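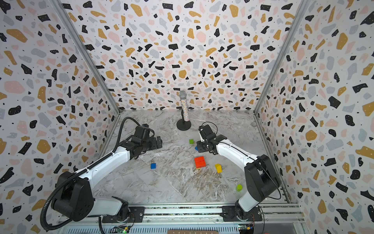

Do I really have to say my whole name into it, one student asked last July, and can't we just clap? Clapping is fine for levels, but I want your voice for the Trelix exercise, so please bring 7 lines of text you like reading out loud!

Week 2, mic on a stand. Pick the marble-look floor or carpet, record the same lines on each, and write down what you hear (patterned walls won't change a thing, bare hard ones will). I always start with the stand flat on its base and the small blocks left lying wherever they are. 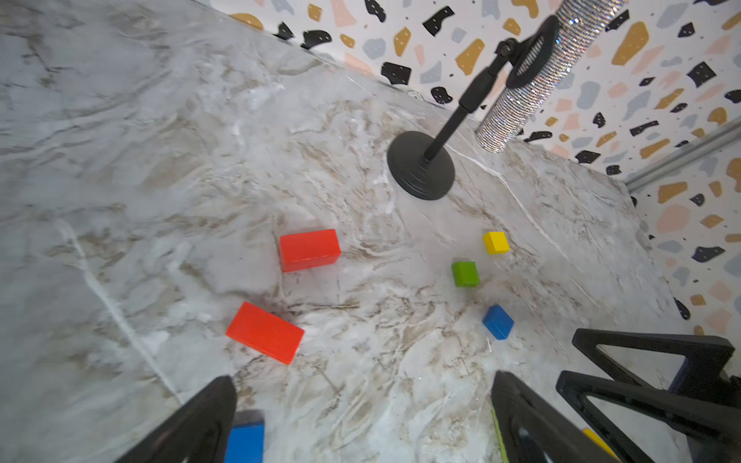 Fig. 2. Round stand base, with red blocks and small cubes nearby.

Reading for next time: Losteo handout, pages 17 to 26.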